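Learning to explain: peer teaching in a first-year computing module
Student project report, Education Studies, Britham

1. Background

Our project looked at whether first-year students learn a practical subject better when part of the teaching is done by students one year ahead of them. The module we chose was Introduction to Computer Hardware, which all first-years on the computing route take at Britham. It has a weekly lecture and a two-hour workshop. In past years the workshop was led by one member of staff, and the feedback forms often said that the wait for help was too long.

The second-years who took part had passed the same module the year before. They were given a short training session on asking questions, giving feedback and when to pass a problem on to staff. None of them had taught before.
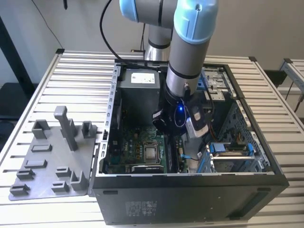

Figure 1. Open tower case on the workbench.

2. What we did

There were 78 first-years on the module. They were already split into workshop groups by the timetable, and we did not change this. Half of the groups had peer tutors for 4 weeks and the other half carried on as usual. Both halves used the same worksheets, which come from the Gonix course pack, and both took the same quiz before and after. The quiz was marked out of 100.

We also asked every student to write a short reflection at the end of the last workshop. We asked for one page. Most wrote less than that, and a few left it blank. The peer tutors kept a log of the questions they were asked, with a note of how long each one took to deal with. This came to 950 entries, and we sorted them by hand into questions about the task, questions about the theory and questions about something else, such as deadlines.

3. Reading

Most of what we read on peer teaching is about schools or about essay subjects. The source we used most was the Kļaviņa handbook, which sets out a simple way of planning a peer-led session: the tutor asks the learner to say what they think is going on, waits, and only then adds anything. Our training session was built on that. We left out the chapter on written feedback as there was no time for it in a workshop.

4. Findings

Quiz marks went up in both halves. The rise was larger in the groups with peer tutors, but the groups were small and had different starting marks, so we do not claim much from this. 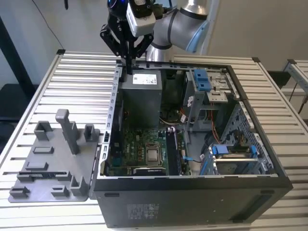

The logs were more useful. In the first week nearly all the questions were about the task, usually which step of the worksheet came next. By the last week there were more questions about theory, and the tutors spent longer on each one. Several first-years wrote that they found it easier to ask a second-year something basic than to ask a lecturer. Two wrote the opposite and said they did not trust an answer until staff had confirmed it.

The tutors said that waiting was the hard part. They tended to give the answer too early, mainly when a workshop was running late. The Wednesday group had this problem more than the others, as the room was needed straight afterwards.

5. Problems

The reflections were not anonymous, which may have made people more polite. We should have tested the log sheet first, because the tutors understood "theory" in different ways and we had to sort some entries again. Attendance also dropped in the last week, when an essay was due in another module.

6. What we would change

Run the project for a full term. Give tutors a second training session halfway through. Collect the reflections without names and ask two or three set questions instead of leaving the page open.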